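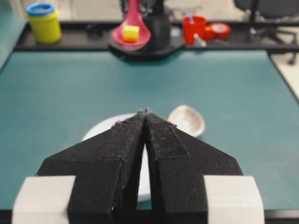 Cempaka Pillai writes that the finger covers should go on before the wrist camera is aligned, as the view shifts once the pads are seated and she had to do the alignment over again. Section 6 has been put in that order. If you are working from an earlier printing of the Getau guide, follow the steps below instead.

Section 6: Finger covers and wrist view

The covers slip over the bare fingers of the Getau gripper and are held by hook-and-loop patches. Use them for crockery, cups and other hard items that mark easily. They are not rated for hot surfaces or for blades.

You will need:
The pair of covers from the accessory bag
The Fluronus arm, mounted and powered as in Section 4
A lint roller or a strip of tape
A plain-coloured mat
A plate and a small dish for the test pick

Caution: Press the stop button and wait for the status light to go out before you put your hands near the fingers. The gripper can close without warning while the light is on.

6.1 Fitting the covers

1. Open the gripper to its widest setting from the Tools page, then press stop.
2. Wipe both fingers with a dry cloth. Do not use solvent.
3. Slide the first cover on from the tip, with the seam facing away from the other finger. Push until it meets the housing.
4. Press the patch down firmly along its whole length.
5. Repeat for the second finger.
6. Release stop and close the gripper at low speed. The tips should come together evenly. If one rides over the other, take that cover off and start again from step 3.

Note: The fabric picks up lint. A few specks do no harm, but clean the patches when they stop gripping. Replacement pairs are sold by Bronent under part number 329.

6.2 Checking the wrist view

1. Open the Camera page and select Wrist.
2. Close the gripper. Both fingertips should be in view, meeting close to the centre line from left to right.
3. If the tips sit well to one side, loosen the two bracket screws a quarter turn, move the bracket, and tighten them again.
4. Set exposure to Manual and start at 70. Raise it only if you can't make out the finger edges. Black covers over white crockery will fool the automatic setting.
5. Select Save View.

Note: With the gripper low over the table, the fingers hide a good part of whatever is beneath them. Plan each pick from a raised position and let the arm descend on the saved target.

6.3 Test pick

1. Lay the mat flat and place the plate and dish on it within reach of the arm. Leave a clear path to any shelf at the back of the table.
2. Set grip force to Low and speed to Slow.
3. Jog the arm until the fingertips are over the rim of the dish, then lower it in small steps.
4. Close the gripper and lift slightly. Hold for a count of six and set the dish down.
5. Repeat with the plate.

Caution: Do not raise grip force to cure a slipping plate. Check the covers first, then the angle of approach.

After 100 picks, inspect the stitching along the inner edges and replace both covers if either has started to fray. Never mix an old cover with a new one.

Guide revised May 29, 2021. Corrections to Ruaridh Lennox, Dalgleish support desk.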